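The Drerska Rent Refusal

The Drerska rent refusal was a long and mostly peaceful dispute between the tenant farmers of the Drerska valley and the Morsy estate, which owned nearly all of the good bottom land there. It began with a bad harvest, as these things so often did, and ended four years later with the estate agreeing to sell. People in the valley still call it simply "the holding back," and older families will happily tell you which side of the river their people stood on when the agent came through.

Background

At the time of the dispute the Morsy estate took in 587 separate holdings, most of them small and a good many of them stony. Rents were due every April, before anything had been planted, let alone sold, and this had been a sore point for as long as anyone could remember. Tenants borrowed against the coming crop from the grain dealers in Sateo, the market town at the foot of the valley, and then spent the fall paying the dealers back. In a good year a family came out a little ahead. In a poor one it went into the next spring owing money in two places.

After the failed harvest, a delegation walked to the estate office and asked for the due date to be moved to the fall. The agent turned them down and, in a letter that was read aloud in barns and kitchens all over the valley, told them that a later date would only encourage idleness. It is hard to overstate how badly that one word was taken.

The refusal

When the next rent day came around, 50 households in the upper valley kept their money at home. They had agreed beforehand that the rent would be collected in full by their own neighbors, written down and put away safely, so that no one could say they were unable or unwilling to pay. By the following spring the number had grown to 500, and the estate had very little coming in at all.

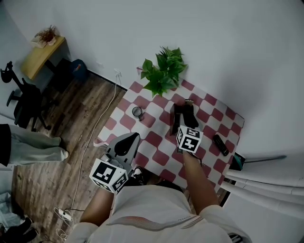
Much of what is known about the refusal comes from the rent books kept by the tenants themselves, and they are a pleasure to read once you get used to them. Each household had a page, with the sum handed over, the name of the neighbor who took it, and often a remark or two about the weather, a sick cow or a new baby. The writing is tiny, paper being dear, and some of the pages call for the same sort of small round magnifying glass, dark-rimmed and short in the handle, that lies on the checkered tablecloth. Several books were lost to damp over the years, but enough survive to follow the fund from one spring to the next, and to see that the sums were almost always right.

Evictions and the Pamirix road

The estate answered with eviction notices. The first few were served without trouble, and the families were taken in by relatives. Later on, the tenants took to blocking the Pamirix road, the only one wide enough for carts, with hay wagons that had somehow all lost a wheel on the same morning. The agent's men would wait a few hours and go home – the walk over the ridge was steep, and they were not well paid.

Settlement

The estate gave way in the fourth year. Tenants handed over the money they had held back, less the cost of rebuilding the houses that had been emptied, and were offered their land at a price to be paid off in yearly shares. Most accepted. A few families had already moved down to Sateo and stayed there.

Later study

The dispute was little known outside the valley until Hanane Slaoui gathered the surviving rent books and copied them out by hand. Her work was continued by Youssra Zaki, who added the recollections of tenants' grandchildren and drew up the map of holdings that is still used today. The two differ on how far the Sateo dealers quietly backed the tenants. Slaoui thought they had lent generously to keep the refusal going, while Zaki found only a handful of loans and put more weight on help between families.

See also: Morsy estate; Pamirix road; Sateo grain market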